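Kilberg (motion planning software)

By Dorottya Bárány and Ottó Virág
Last revised in June

Kilberg is a software package for planning and controlling the movement of robot arms that handle containers on a flat work surface.
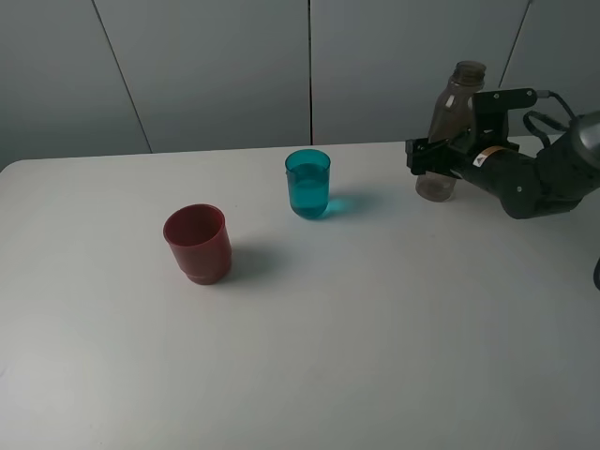
It takes camera images and joint readings as input and produces a timed path for the arm and its gripper. The package was written at the Urnitz laboratory by Filipa Bastos and Sándor Vincze and is mostly used for tabletop tasks such as moving bottles, cups and glasses without hitting or spilling them.

Background

Work on Kilberg began as a replacement for Hiltlow, an older planner that treated every object as a solid box. Hiltlow was fast but left wide margins around each object, and it often reported that no path existed on a crowded table. Bastos rewrote the collision checker to use tapered cylinders, and Vincze added the part that limits tilt. The two pieces were joined under the present name.

Operation

Kilberg runs 4 processes, which pass messages through a shared log. The perception process finds objects and fits a shape to each one. Clear and tinted plastic is a known problem for depth cameras, as light passes through it and the sensor may report the wall or table behind. Kilberg handles this by finding the outline in the color image and using the known height of the table to work out where the object stands.

The scene process keeps a list of objects and their positions. Once the gripper closes on an object, that object is removed from the list of obstacles and attached to the arm model, so that later checks include the part hanging below the fingers.

The planner samples up to 3000 arm poses for each request. It rejects any that would bring the arm, its cables or the held object too close to something else. Containers marked as open are given a tilt limit, set by default at 21 degrees. The control process then sends the path to the arm and stops it if the measured joint force differs too much from the predicted value.

Testing

The package comes with 169 recorded test layouts, collected by Anikó Fülöp. Each layout stores the object positions, a start pose and a goal. A change to the planner is accepted only if every layout that was solved before is still solved.

Limitations

Cable shapes are modeled as fixed loops, although real cables shift as the wrist turns. The Dehghan extension replaces them with a chain of short links, at the cost of slower planning. Kilberg does not estimate how much liquid a container holds, and the user must enter this by hand if the weight matters.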